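Início | Atas | Repositório | Contactos

Ata da reunião do grupo de software – garras de mão
Última atualização: Feb 8, 2026

Fui eu a tomar notas desta vez, por isso perdoem o tom (quem quiser uma ata a sério que se ofereça para a próxima!). Começámos pelo que tinha ficado pendurado: a sincronização entre as duas garras. O Otden já grava os dois lados no mesmo ficheiro, mas o relógio da direita continua a fugir, e numa gravação comprida chegámos a ver 14 milissegundos de diferença no fim. Para dobrar panos ninguém se chateia, mas para passar um objeto de uma mão para a outra é demais. Ficou decidido alinhar tudo pelo relógio da câmara da cabeça e deixar de confiar nos carimbos que vêm pelo cabo.

Depois passámos à perceção, que comeu metade da reunião. O detetor de marcadores do Donditz perde o cubo quando a mão roda depressa, e aí a pose dá um salto e o filtro demora uma eternidade a voltar ao sítio. Eu defendi que devíamos usar sempre as duas faces quando estão as duas à vista, em vez de escolher a maior e deitar a outra fora, que é o que o código faz hoje. Com os cubos nesta posição, logo abaixo dos dedos, há informação de sobra para isso.

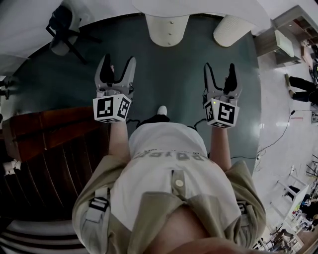

Da Tsikata veio logo um comentário por escrito: que usar as duas faces é muito bonito, mas só se a geometria do cubo estiver bem medida, e que no ficheiro de configuração ainda lá está o valor do desenho original. Pediram que se calibrasse cada cubo à parte antes de mexer no detetor. Têm razão, e confesso que me tinha esquecido completamente desse ficheiro. Fica à frente na lista.

Planeamento: pouca coisa. O Jodgate já aceita as trajetórias das duas mãos, mas trata cada braço como se o outro não existisse, e o simulador mostrou os cotovelos a atravessarem-se com a maior das calmas. Vamos ligar a verificação de colisões entre braços, mesmo que o planeador fique mais lento – depois logo se otimiza. Houve quem quisesse reescrever o planeador todo de raiz. Não vamos reescrever o planeador todo de raiz.

Ferramentas: o visualizador engasga-se a partir das 900 imagens porque carrega tudo para a memória. Passa a ler em blocos de 100, com a opção de saltar para os troços em que o detetor falhou (isto vai dar-me um jeitão!).

Ficou por fazer:
- calibrar os cubos e atualizar a configuração
- alinhar os relógios no Otden
- testar as duas faces no Donditz, só depois da calibração
- colisões entre braços no Jodgate
- leitura por blocos no visualizador

A abertura dos dedos ficou para a próxima, que já não havia tempo. Quem tiver gravações com saltos de pose que as ponha na pasta partilhada até ao fim de fevereiro.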